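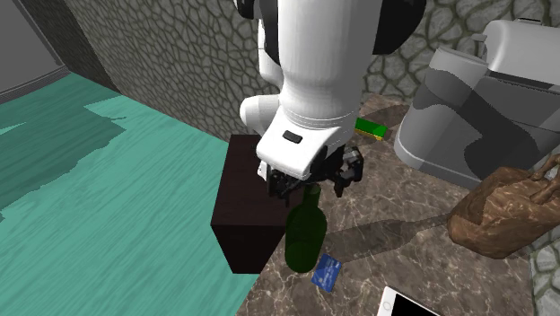

Figure 3.1. Simulated cell, gripper closed at the neck of the green bottle. Arm, counter and loose objects as rendered.

Unit 3: Setting up and maintaining the simulated pick cell

These notes go with the second lab block. They assume you have finished Unit 2 (joint limits and home pose) and have a working login on Janus, the lab's simulation server. Revised February 25, 2024. Corrections go to Hạnh Ngô.

3.1 Scene file

The cell is stored as one scene file with three layers: fixed geometry, loose objects and arm. Fixed geometry covers the walls, floor, counter and toilet. Loose objects are the bottle, cube, card, sponge, paper bag and phone. Edit the loose layer only. If a wall or the counter has to move, copy the scene and rename it first.

Textures are assigned separately from collision shapes. The stone pattern on the wall and the marble on the counter have no effect on friction or contact. Students regularly change a texture and expect the grasp to behave differently. Contact properties are under Materials, in the physics tab.

3.2 Start-up order

Load the fixed layer, then the arm, then the loose objects. Let the physics run for 200 steps with the arm at home before sending any command. Objects spawned slightly above the counter need this time to settle. Check the contact log at the end of the settling period. A loose object still reporting velocity has a bad collision shape or overlaps its neighbour.

The settling period is set per scene and is not inherited when a scene is copied. Re-enter it.

3.3 Gripper calibration

Calibrate with the loose layer switched off.

Open the gripper fully and zero the finger joints.
Close at low effort until the fingers touch each other. Record the joint values.
Repeat from a second wrist orientation. The two sets should agree within the tolerance on your lab sheet.
Write the values to the arm layer, save, and reload the scene before testing.

If the sets disagree, look at the tool mass before adjusting anything else. The Stetano controller model compensates for gravity using the mass in the arm layer, and an old value there shows up as a finger offset that changes with wrist angle.

3.4 Bottle neck grasp

The neck is narrow and the shoulders slope, so a grasp set too low is pushed upward as the fingers close. Set the grasp frame on the neck axis, above the point where the neck begins to widen. Approach vertically. Keep the cube in the collision list during the approach; its top face lies just below the gripper in Figure 3.1, and a small lateral error will bring the fingers down on it.

Run the grasp at 300 steps per close. At 600 the fingers move slowly enough to hide contact chatter, which then returns during the lift.

3.5 Routine maintenance

Clear cached collision meshes whenever an object is rescaled. Archive the contact log weekly. Error 103 means the arm layer was loaded before the fixed layer; unload everything and repeat 3.2. Don't clear it by restarting the controller alone, as the base offset will remain wrong.

The January build has a known fault in shadow rendering on glossy surfaces. It affects camera output only and can be ignored for this unit.

Lab report: submit the calibration values, one contact log and a paragraph on grasp height to Lorenz Steiner.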